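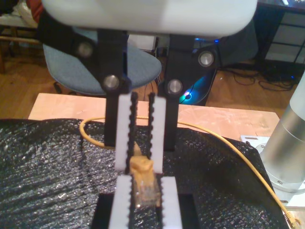

Network plug between the pads, yellow cable behind.

I got asked again for our bench rules, so I'm putting them up where people can find them. Rui Barros wrote the first set in November and I've trimmed them to what we use.

Pads get checked before every session. If a strip is lifting or torn, change it and write the change in the log. We had a bad week on the Binley job over one worn strip, with 100 runs thrown out at the end of it.

Support the cable as well as the plug. A cable that hangs free pulls the plug off line, and then people start fiddling with the grip force when the force was fine.

Slow speed for the first 7 runs after any change to the program, the pads or the fixture. Someone stays at the table for all of them — no going off to answer mail.

The stop button stays within arm's reach and nothing gets stacked on it. Test it at the start of the day and put your initials in the log.

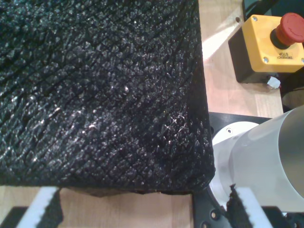

Does a small arm need a written risk assessment?
Ours all have one, whatever the size, and we redo it when the gripper or the task changes.

The Tavares sheet still has the old speed limits on it. I'll fix that before the Lustidberg visit.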